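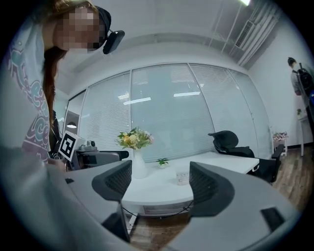

Notebook, July: drying times for the hide glue trial

Picked up where Nesma left off. She had the second batch of test joints clamped by the time I got in, and her note on the bench said "grip fine, smell not." Agreed on the smell.

The claim we're checking is the one on the Rornovia leaflet: full strength in 3 hours at room temperature. I didn't believe it when Tarek brought the tub in and I don't believe it now. Full strength compared to what? The leaflet has a bar chart with no units on it. Lahcen says that's normal for glue leaflets. Maybe so, but I'm not copying it into our binder.

What we did: maple blocks, end to long grain, same clamps as in the spring. Half got Rornovia, half got our own glue from the pot. Room held at 21 C according to the wall thermometer, which reads high, so call it a bit under.

Pulled the first pair at 3 hours, 2:15 p.m. The Rornovia joint came apart by hand. Ours did too, but nobody printed a leaflet about ours. Left the rest overnight.

Next morning

Hung weights off the remaining joints. Both kinds held 100 lb and I stopped there, as the hook was starting to bend and I'd like to keep my feet. So overnight they look the same to me. Souad thinks the Rornovia squeeze-out cleans up easier. She may be right, though she knew which block was which when she said it. We should tape over the labels next time.

Bouchra asked about switching the chair repairs over. I'd say no for now. Two sets of blocks from one plank don't tell us much, and chairs fail from being rocked on for years, which we haven't tried to copy. Her idea is a cam on the old drill motor, about 1,000 rocks a night. Worth building if somebody finds the cam.

To do
New hook, thicker.
Second thermometer, to check the first one.
Ask the supplier what the bars on the chart are measuring. Tarek has the phone number.
Keep the lid on the tub. It was skinned over this morning.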